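Community Pantry > Meetings > Minutes > April
3 min read

Retness Community Pantry
Minutes of the April meeting

Present: Roya Zamani (chair), Ladan Golestani (minutes), six members.
Meeting opened at 6:35 p.m. in the back room on Hoson Street.

1. Minutes of the last meeting
Approved with one correction. The freezer was repaired by Alipour Refrigeration, not by the landlord's electrician.

2. Money
Balance in the main account is $985. The freezer repair came to $198 and has been paid. A grant of $800 from the Plivo neighborhood fund is approved but has not arrived. Roya will call if nothing has come by the next meeting.
Agreed not to spend against the grant until it is in the account.

3. Visits
182 households used the pantry last month. The late opening was busy again and the line went past the door for most of the first hour. Two members asked for a second check-in table. Others felt the room is too tight for it as things are now - the shelving by the window would have to move first.
Agreed to try the second table in the hallway at the next late opening and see how it goes.

4. Dry goods
Rice and beans are in good shape. Canned fruit is low and we have been out of cooking oil twice. Ladan has asked the Alipour store on the corner about buying oil by the case at cost. No answer yet.
There was a long talk about dented cans. Cans with a dent on the seam go out with the trash. Small dents on the side are fine to give out. Ladan will write this up on one page and tape it inside the cupboard door.

5. Produce and bins
Produce now comes in on the morning delivery and has to be sorted before noon. The cardboard boxes get soft and split, and we lost a box of tomatoes that way. Members preferred the gray bins. Bins are to be washed and left open to dry before they are stacked.
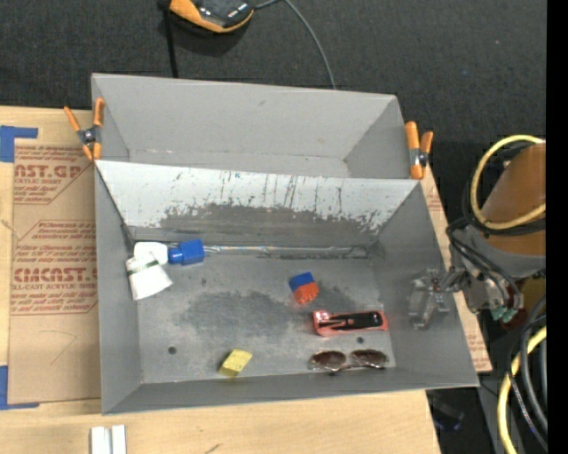 Item 5: gray bins and orange-handled clamps.

Labels are to go on the short side of each bin, in marker on masking tape. Old tape comes off at washing. Any bin with a split rim should be set aside by the sink.

6. Keys
There are four keys to the back door and we can account for three. Roya will ask former members before we pay for a new lock. Please do not lend keys to anyone not on the list.

7. Other business
The sign out front still shows the winter hours. Ladan will change it.
A request to use the room for a children's clothing swap was approved, provided the floor is swept after and the freezer stays plugged in.

Meeting closed at 7:50 p.m. Next meeting same time, same room. Items for the agenda to Ladan.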